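December 16, 2021

Bowls again. I know, I know - but I finally got a decent stretch at the round table in the Hetlow room and I want this written down before I forget which glaze test was which (see July, when I forgot, and we lost the whole Burnadent batch to my handwriting).

So, the small beige ones. I pulled three for today and left the rest of the box on the shelf. They're the pale tan inside with the thin rim, and I'm still very fond of them! The question was whether they work as a set on the black marble top or whether they just look lost there. Godthorpe wants them for sauces and salt, one little group per table, and the tables in the dining room are going to be round and dark like this one, so it seemed a fair place to try it.

First go was a straight row and I hated it. Looked like a shop counter. Then a tight triangle in the middle, better, but you have to reach too far for the salt. What I liked best was keeping them on the near half, the left one a bit farther back and the middle one closest to the edge. Easy to reach, and the color comes up really warm against the black. The white veins in the marble are thin enough that they don't fight with the bowls, which had worried me (the Hedegaard sample had great fat veins all over it and everything on top looked messy).

Things to sort out:

Felt dots or no felt dots. I put dots on 4 bowls last week and they slide too easily when you push one aside. Without them you get a scrape that sets my teeth on edge. Maybe a smaller dot?

Stacking. 8 high is fine in the cupboard, past that I get nervous.

The order is 129, and I still haven't heard if that includes spares. Must ask. Must ask in writing this time.

Also wipe the marble with the soft cloth only, please, the green scrubber lives at the sink and should stay there.

I'll leave the loose arrangement as my pick for now and try it with spoons tomorrow, as the rims are thin and I'd like to hear what a spoon does to them.

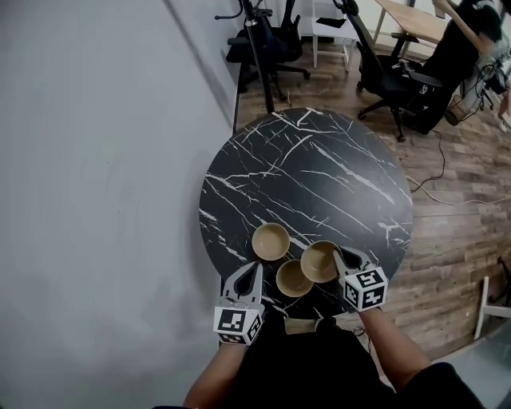
Xiomara Ambrose: I'd skip the felt and ask for the foot to be sanded a little smoother, we did that with the espresso cups and the scrape went away. And the 129 doesn't include spares, I checked the order sheet.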